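Taskboard Rules – FAQ
Wurngate bench group. Last edit 17 November 2022, Slamet Wuisan

Quick answers, mostly copied out of my inbox. If it's not in here ask Darmawan Hidayat before you ask me.

Who are these rules for?
Anyone running a two-armed robot on the peg and battery board. Stillura teams, Prostine teams, visitors from Pangaribuan. Same rules for all. Remote operators too – yes, even if you never set foot in the room.

What is the start position?
Both hands up over the board, nothing held, nothing touching. Hold it until the operator says "go" out loud. Hand shape is up to you, fists or one finger out, don't care. Just clear of the pegs.
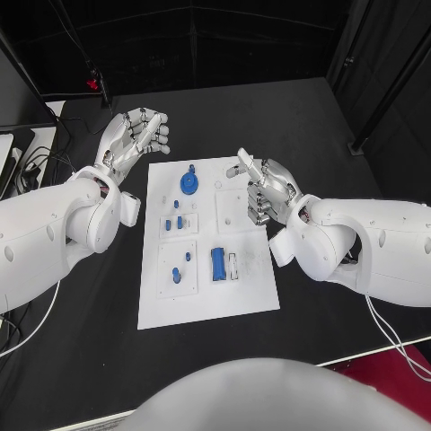 Do parts have to start in the same spots every time?
No. Layout changes between runs, thats the point. Plates can be swapped or turned. Pegs can start in a plate or standing on their own on the board. What you do have to do is write the layout code on the run sheet before the arms move. No code, no run. We threw out 10 runs in August over this and people were not happy.

How fast can the arms go?
Travel over the board: 205 mm per second max. Once a fingertip is below the top of the tallest part, 130. These are our house limits, not out of any standard. Your own site may be stricter, in that case use theirs.

Does meeting the house limits mean we're compliant?
No!! House rules sit on top of the risk assessment, they don't replace it. Assessment gets redone if you change a hand, a controller or the table position. Software update – ask.

Can both hands work at once?
Yes, but one hand per part. The other one stays out of the way, above the board. No passing a peg hand to hand in the air unless the run sheet says handover. If it says handover, do it over the board and not over the table edge.

How should a peg be held?
Fingertips, upper half of the peg. Lift straight up before you go sideways. When placing, stop just over the hole, check, then go down. Don't screw it in, don't tap it in.
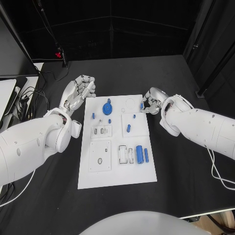

Photo: Wurngate bench group / D. Hidayat

What about the batteries?
They count as parts like any other. Each goes in the holder that fits it, wide one in wide, thin one in thin. Never force. If it doesn't drop in with light pressure back off and log a miss. A logged miss costs you nothing much, a cracked holder costs you the session.

What if a part gets dropped?
On the board: pick it up and carry on, note it. Off the board: leave it. Stop the run, arms parked, power to hold, then a person gets it. Nobody reaches in while the arms are live, not for a second, not "just to nudge it".

How close can people stand?
500 mm back from the table edge when the arms are enabled. Operator has the stop button in hand, not on a shelf behind them.

Cables?
Check them at the start of every session. Slack enough for full reach, not so slack they can get onto the board. Run both arms through full travel slow and watch the wrists. Any snag, stop and fix before logging anything.

Can the idle hand rest on the table?
No. Raised and open, or parked. A resting hand drags on the board when the shoulder shifts and then the layout code is wrong.
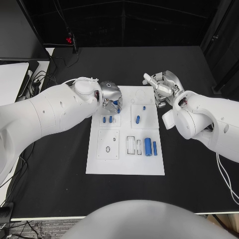
Same goes for the torso, keep it still once the run starts. If you need to lean in to reach the far row, log it as a reposition and let both arms settle first. Around half the disputed runs we get are a lean that wasn't written down.

Who signs the run sheet?
Operator and one other person who watched the whole thing. Not the same person twice, we do check.

Where do I send corrections?
Darmawan. Put the rule name in the subject line please. Next revison goes out when there's enough to change.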